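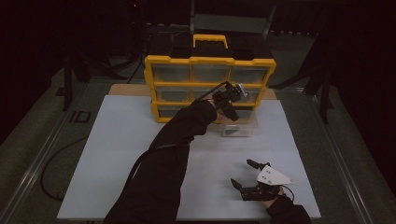

One student in last year's section asked why we bother with a planner at all if the policy already outputs gripper poses. The policy gets the fingers to the drawer most of the time, so what is left to plan?

Keep that question in mind through this unit. The short answer is that the policy and the planner work on different time scales, and the drawer task needs both.

## Unit 6: Task state for the parts organizer

Reading: Toom manual, chapters on actions and guards. Bring your Unit 5 code, since the lab builds on it.

### 6.1 What the state has to hold

The organizer front is a grid, three rows by three columns. We name drawers by row and column from the top left, so `d11` is top left and `d33` is bottom right. Each drawer has one of four states:

- `closed`
- `open` (pulled but still in its slot)
- `out` (removed and set on the board)
- `unknown`

Every drawer starts as `unknown`. Do not start them as `closed`. Half of the bugs in the April lab reports came from a planner that trusted a state no one had checked.

A drawer that is `out` also needs a pose on the board, and its slot has to be marked empty. These are two separate facts. If you store only the first, the planner will try to put a second drawer in the same slot.

### 6.2 Perception with the hands in the way

The head view loses parts of the organizer whenever an arm reaches for it. With a gripper in front of the middle row, the detector may report one or two drawers there and nothing else. Clear drawer fronts make this worse, because edges are weak and the contents show through.

Rules we use in Flilerix:

1. A missing detection is not evidence of a change. Keep the last state.
2. If a slot has been hidden for more than 200 frames, set it to `unknown`.
3. A change to `out` needs a detected drawer on the board and a visible empty slot. One of the two gives you `unknown`.

Rule 2 is a tuning choice. With 400 frames the planner asks for fewer second looks but acts on stale state more often. Try both in the lab.

### 6.3 Two hands, one plan

Each hand is a resource that an action must claim. `pull(d, hand)` claims one hand and the space in front of the drawer. `pick(part, hand)` claims one hand and the space over the drawer the part is in. Two actions can run together if their claims do not overlap.

A hand with no action still takes up room. It has a pose, and the collision checker has to include it – a resting gripper with its fingers open covers more of the board than students expect.

Back to the opening question. The policy picks the next short motion from what it sees now. It has no record of which slot a drawer came from. The planner keeps that record and hands the policy one goal at a time.

### 6.4 Lab

Log in to Inia and copy the Zallness set into your own folder. It has 281 episodes. Use the split file that comes with it.

- Write `update_state(prev, detections)` using the rules in 6.2.
- Replay every test episode and log each state change with its frame number.
- Run the planner on the final state of each episode with a budget of 2000 node expansions. Report how many runs hit the budget.
- Repeat with the longer limit from 6.2 and compare the two logs.

Turn in the code, both logs and one page of text. In the text, pick one episode where your tracker was wrong and say which rule failed. Plots are optional.

Known problem: the replay tool drops the first frame if you start it with a relative path. Use the full path until this is fixed.

Notes updated Mar 17, 2020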